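Gripper pair maintenance meeting: minutes
Dec 19, 2023
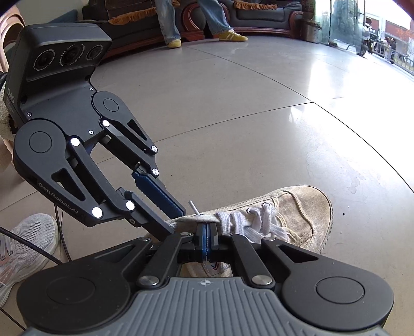 Present: Roswitha Seidel (chair), Ruaridh Jardine, Liudmyla Hladun, Orest Sydorenko
Apologies: Daryna Fedoruk
Minutes taken by Liudmyla Hladun

1. Minutes of the last meeting
Agreed as correct, with one change. Under item 4 the words "left gripper" should read "right gripper". Liudmyla to amend the copy on the shared drive.

2. Matters arising
The second calibration board has been found and is back in the tool cupboard. The request for a lockable case is carried over, as Flusero has still not sent a price.

3. State of the pair
Ruaridh reported on the hand-held pair used for the shoe tasks. The pair has logged 3,405 recordings since it came into use in July. Both units work. The left unit closes evenly. The right unit had begun to close with one finger slightly ahead of the other, and operators had noticed it most when picking up a lace or the edge of a tongue.

Ruaridh stripped the right unit and found play in one of the pivots at the near end of a linkage bar. The pin itself was sound but the bush behind it had worn. He has fitted a new bush from stock and the fingers now meet in the middle. He also checked the joints further out and found nothing to report.

Roswitha asked whether the left unit should have the same part changed now. Ruaridh would prefer to leave it until play can be felt by hand. Agreed. It will be checked every 300 recordings and the result written in the log.

4. Finger pads
The blue pads on the right unit were changed at the same time. The old ones had picked up fluff and some glue residue. Orest said wiping with a damp cloth is enough for daily use and asked that people stop using solvent on them. There was some discussion about whether the solvent had caused the lifting at the corner of one pad. No conclusion was reached. The bottle has been moved out of the tool cupboard in any case.

Spare pads in stock: 2 sets. Vasylenko can supply more but delivery has been slow. Orest to order.

5. Cables
Liudmyla raised the cables. During shoe tasks the operator works low down, and the cables end up lying on the floor among the shoes. Twice this month a cable was pulled while a shoe was being turned over, and on the second occasion the connection dropped and the recording was lost.

Orest suggested a clip at the operator's belt so that the slack stays behind them. Ruaridh was concerned that a belt clip would put the strain on the connector when the arm is stretched right out. It was agreed to try it with 70 cm of slack between the clip and the unit, and to look at the connectors after a week. If there is any looseness the clips come off again.

Shoes not in use are to be put to one side before recording starts. This is already on the setup sheet but is not always done.

6. Lenses and calibration
Daryna had sent a note in advance. She has looked at recordings made near the entrance and finds that bright daylight on the tiles spoils part of the picture at certain times of day. She asks that operators face away from the door where the room allows it. She would also like the lenses cleaned before each session with the dry cloth only.

Ruaridh added that the right unit was calibrated again after the bush was changed and passed. The earlier calibration file has been kept under its old name and must not be used with recordings made after the repair. Roswitha asked for the file names to include the date in future. Agreed.

7. Screws
One housing screw on the left unit was found loose by Mada's technician on his visit. It has been tightened. No thread lock to be used on the housing, as it has to come off for cleaning.

8. Any other business
Evov has asked for a copy of the maintenance log. Roswitha will send it once the entries for the repair have been completed.

Actions
Liudmyla: amend last minutes; put the reminder about shoes at the top of the setup sheet.
Orest: order pads from Vasylenko; get belt clips; chase Flusero about the case.
Ruaridh: complete the log for the right unit; check connectors after one week with the clips.
Daryna: rename the calibration files.
Roswitha: send log to Evov.

Next meeting to be arranged once the clips have been tried.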